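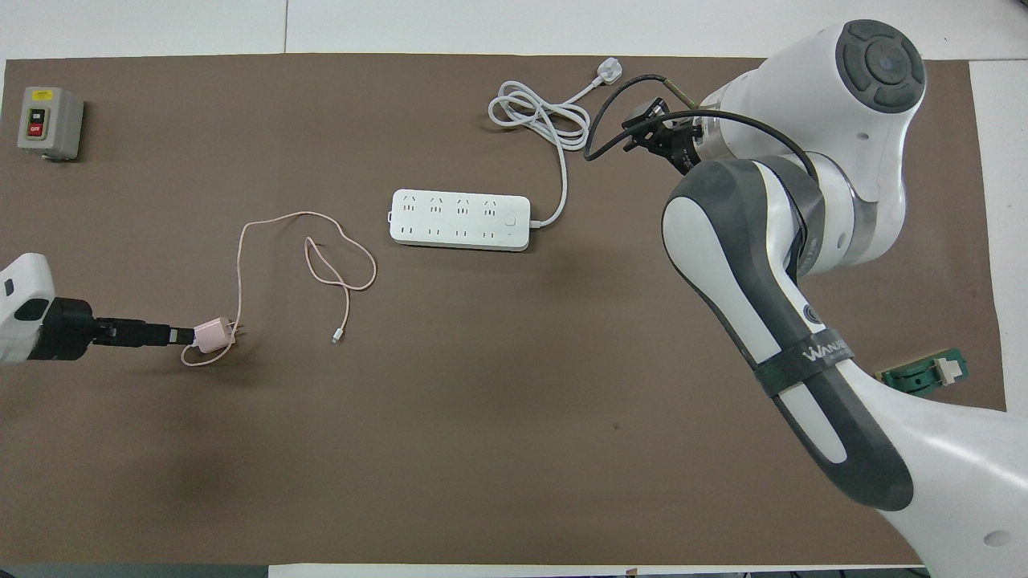
Leidy Marulanda wanted to know why a cord should be unwound before the strip is switched on, when it works just as well in a heap. A coiled cord holds its heat. With a small load the difference is slight, but a heater on the same strip can warm the coil enough to soften the covering.

Chapter 2
Plugs, Strips and Switches
Reading time: 30 minutes

This chapter deals with the things we plug in every day and the order in which to do it. You will need a power strip, a USB charger with its cable, and a clear table. Work with the strip unplugged from the wall until Section 2.3.

Before you start, read the rating on the back of the strip and copy it into your notebook. Add up the watts of everything you plan to connect. A lamp and a fan may come to about 200 watts. Keep the total below the rating.

Hold a plug by its body and push it in straight. Pull it out the same way, never by the cord.

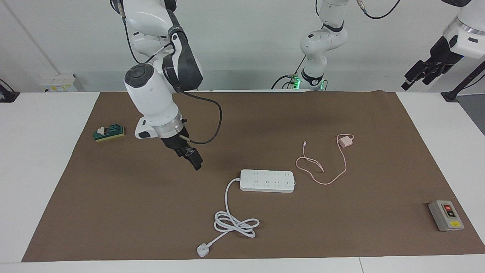 Fig. 2.1 Work mat with a sponge-like block at left.

Wipe the table and let it dry before any plug comes out of the box. Exercises 1 and 2 use the Bornier worksheet.

We use cookies to remember your page. Accept | Settings

© Fluvent Schoolbooks | Contact | Back to top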